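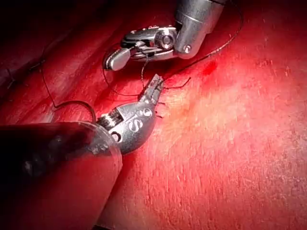

Left gripper (lower) and curved grasper (upper) passing a black suture.

How to Set Up and Look After the Instruments on a Two-Arm Suturing Cell

Updated 2026-05-21 - 4 min read

This guide covers the Skundenholm bench cell with two arms and wristed instruments, used for suturing trials on tissue. Most of it applies to any cable-driven instrument of the same type. It does not cover the arms themselves, which have their own service schedule, and it is not a procedure for clinical equipment.

You will need:

- Lint-free wipes
- Soft nylon brush, narrow enough for the jaw slots
- Neutral enzymatic cleaner
- Instrument lubricant (we use the Lustov water-based one)
- Magnifier or bench microscope
- Practice thread and a silicone pad
- The cell logbook

Step 1. Park the arms and remove the instruments

Open both jaws from the console, straighten the wrists, and send both arms to park. Wait for the drive lights to go out before you touch a latch. Take the left instrument off first. Pull it straight back along its shaft. If it catches, the wrist is not straight. Put it back, straighten it from the console and try again. Forcing it is how cables get nicked.

Step 2. Clean the wrists and jaws

Start within 20 minutes of the end of a session. Dried tissue fluid in the wrist is much harder to shift and makes the joint feel stiff.

Soak the tip end only. The drive housing at the back must stay dry. Brush along the serrations, not across them, and open the jaws fully to reach the base. On the curved grasper, work the brush into the slots on the inside of the jaw as well. Thread fibers collect there and they are easy to miss against the metal. Rinse, then blow the wrist out with low-pressure air.

Step 3. Inspect the cables

Hold the wrist under the magnifier and bend it slowly by hand through its full range. Look at every bit of exposed cable. A single broken strand means the instrument comes out of use. Do not trim it.

Check the pivot pins for side play and make sure any visible screws are seated. Then look at the shaft - a scratch is fine, but a crack or a lifted edge where the shaft meets the wrist is not.

Put one drop of lubricant on each pivot and work the joint a few times. Wipe off anything that runs.

Step 4. Refit and home

Refit the left instrument, then the right. Each one should click twice, once at the drive plate and once at the latch. Run the homing routine with nothing under the tips. The console should show the same use count as the logbook. Our oldest needle driver came back with 1384 jaw cycles logged and still passed, but it gets its cables checked before and after every session.

Step 5. Set the grip force

Clamp a length of practice thread in the left jaws and pull gently on the free end. It should hold without slipping. Release it and look at the thread under the magnifier. Flattening or fraying means the grip is too high.

Lower the setting one notch at a time until the marks disappear, then repeat the pull. Do the same for the upper instrument. The two settings will usually differ, as the jaws are not the same shape, so write both in the log.

Step 6. Check the handoff

Place the silicone pad under the tips. Pass the thread from one instrument to the other, slowly, with the wrists bent the way they will be in use. Watch for these faults:

- Tips touch before the thread is in reach: redo the arm-to-arm registration.
- Thread slides out on the pass: grip too low, or lubricant left on the jaws.
- Loose loops catch on a wrist: take up the slack before each pass, and use a shorter thread.
- Jaw lags behind the console: stretched cable. Pull the instrument.

If the registration has drifted by more than 2 mm, check the bench bolts before you recalibrate. Ours worked loose at the Skindthorpe lab in May and we recalibrated for a whole afternoon before finding it.

Step 7. Log it

Record the instrument serial, use count, both grip settings and anything you noticed on the cables. Tag rejected instruments in red and put them in the Bélanger return case, tips capped.

2 comments | 20 shares

Contact the bench team | © Skundenholm | Back to top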